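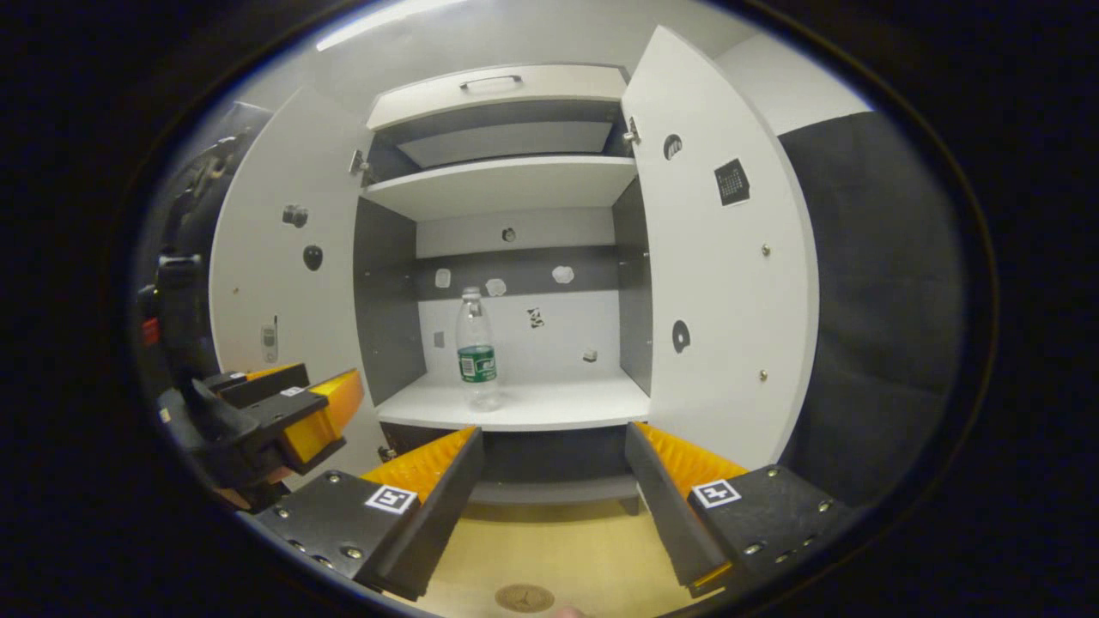

A water bottle on the middle shelf of a white cabinet.

Eftychia Kyriakidis has lived in the Tarside building for nine years and owns, by her own tally, 491 glass jars. She intends to use them. She has intended to since the spring she took up pickling, a hobby that lasted until the first cucumber.

Storage is what we buy when we can't face throwing things out. We bring home a cabinet to hold the clutter, and by October the cabinet is full and the clutter is back on the counter, looking rested.

Tudur Kemeys clears houses in Leckie for a living and takes a dim view of shelves. "People fill whatever you give them," he told me, moving a fondue set with his foot. "Give them a barn and they'll ask about a second barn."

His own kitchen has one cupboard. I asked to see inside and he changed the subject to parking.

Kyriakidis did try. Last winter she put 40 jars out on the curb with a sign saying FREE. By dinnertime they were gone — and so was the sign, which she'd wanted back. She has since bought a shelf for the rest.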